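Print this page
E-mail this page

Ticket: Right hand stops closing when forearm is raised
Product: Trustano hand, second revision, on Lanik arm controller
Opened by: Tyyne Halonen
Assigned to: Pacita Talavera
Opened: 07/01/2024
Status: Closed, wiring change pending on remaining units

Reported problem

We are comparing two end effectors for basket handling on the humanoid: the five-finger Trustano hand and the Grokus parallel gripper we have used since May. The Grokus runs without faults. The Trustano hand closes normally with the arm low, but when the elbow is bent and the forearm comes up past shoulder height, the close command is accepted and the fingers do not move. The controller logs "position timeout" after 500 ms. Opening works in every pose. Lowering the arm clears the fault without a restart.

Controller firmware is current. Same result from the Lanik console and from our own script, so I don't suspect the script.

Halonen

Reply, Talavera

Please send the joint log covering one good close and one failed close, with bus voltage and hand temperature columns turned on. Also tell me whether the fault follows the hand or the arm. If you have a second hand, swap it and repeat in the same pose. Do not change the timeout value yet. A longer timeout will hide the fault and can overheat the finger drives.

Which mount adapter are you using? The Kazlauskienė plate and our own plate have the same bolt pattern but route the connector on opposite sides.

Reply, Halonen

Log attached. Bus voltage is flat in both cases. Hand temperature is normal. Adapter is the Kazlauskienė plate.

Swapped in the second hand. Same fault, same pose. Put the first hand on a bench arm with a short cable and it closed at every angle I tried. So the fault stays with the arm or its cabling.

The forearm cable is outside the shell on this unit. I left slack in it for the elbow.

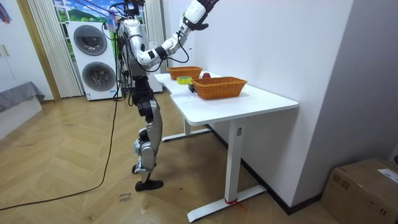
Right arm raised, hand open. Cable slack hangs under the forearm.

The test cell has the table at its normal height, with the baskets at their usual stations. I have been starting each run with the arm up and clear of the baskets, then coming down to the rim. The fault only matters to us because the script does a close-and-open check at the top of that move. If the check fails, the run aborts before the hand gets near a basket.

Reply, Talavera

Thanks. Three things to try, in this order, one change at a time:

Unplug the hand connector, check the pins for spread or discoloration, and reseat it. Push until the latch clicks. The latch on the Kazlauskienė plate faces inward and can feel seated when it isn't.

With the arm raised and the hand commanded to close, support the slack by hand so the loop puts no weight on the connector. Keep your other hand away from the fingers. Report whether the close completes.

Run the console's link test in the low pose and in the raised pose. I need the dropped packet count for both. The open command is sent as a single frame and the drives finish it locally. Close is streamed with force feedback, so a link that drops frames will open fine and time out on close. That would match your symptom.

Reply, Halonen

Pins are clean. Reseated, latch clicked, fault still present.

Supporting the slack: close completes every time. Let go and it fails again on the next command.

Link test: no dropped packets in the low pose. In the raised pose the test ended early with "link unstable" and gave no count. With the cable supported it ran to the end with no drops.

Reply, Talavera

Then it is strain at the connector. The weight of the loop pulls the plug sideways when the forearm is up, and the inward latch doesn't resist load in that direction. The Grokus doesn't show it because its close command is not streamed.

Fix for now: anchor the cable to the forearm shell a short distance behind the wrist, with a small free bend between anchor and plug. Keep the rest of the slack on the elbow side of the anchor. Do not pull the bend tight. Move the elbow through full travel by hand, drives off, and confirm nothing goes taut before you power up.

Permanent fix: our plate, with the connector on the outer side. I can ship two.

Reply, Halonen

Anchor added. Ran the elbow through full travel with drives off and there was enough length. Link test passes in both poses. Close-and-open check passed on around 500 cycles with the arm raised, timeout left at the default.

Back on the comparison. First results on the basket rims, for your records: the Trustano hand tolerates more error in approach angle than the Grokus. The Grokus is faster to close and repeats better when the rim is square to the jaws. I haven't tuned grip force on either yet, so please don't quote this as a result.

Please ship both plates. The left arm stays on its present gripper until they are fitted.

Reply, Talavera

Plates go out this week. Check the anchor at the start of each shift until they're installed. I have added a note on cable strain to the mounting guide for the Kazlauskienė plate. Closing the ticket. Reopen it under the same subject if the timeout returns.

Print this page
E-mail this page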